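Restaurant napkins going stiff after a few washes
Posted by Yi-chun Hsu, 4 July 2022

We run a small dining room and bought 2,000 cotton napkins from Stutmont in February. They were lovely and soft at first, and now they feel like cardboard. I've cut the soap twice already. Has anyone else had this with theirs, and can they be saved?
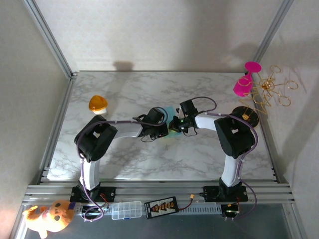
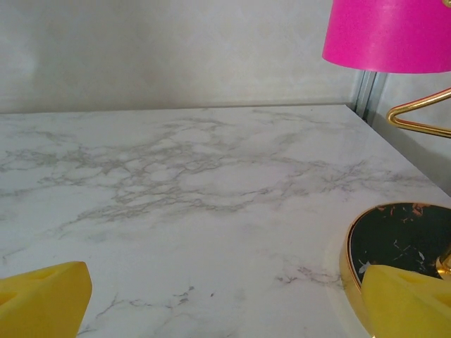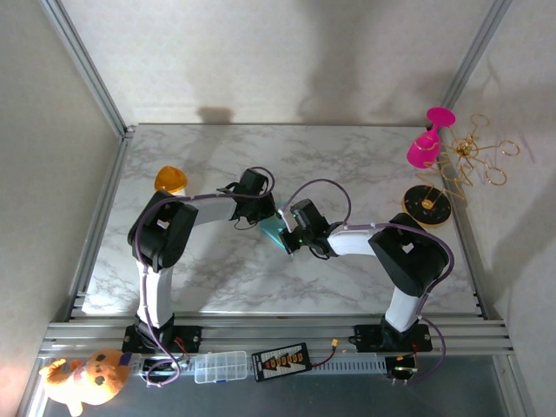

We wash at 2 in the afternoon, right after lunch service, and everything goes straight into the dryer — maybe that matters, maybe it doesn't. I'd hate to give up on them so soon!

Otero
Oh, I feel for you, we went through the very same thing! My guess is hard water and leftover soap. Run one load with no soap at all and a cup of white vinegar in the rinse, and see if the water looks cloudy. It took us 5 washes before ours felt nice again (never mix the vinegar with bleach, please). And take them out of the dryer while they're still a tiny bit damp.

Sepp
buy polyester

Nerard
Otero is right about the rinse. I'd also skip fabric softener, as napkins stop soaking things up — ours were hopeless with spilled wine.

Contact us | Terms | Back to top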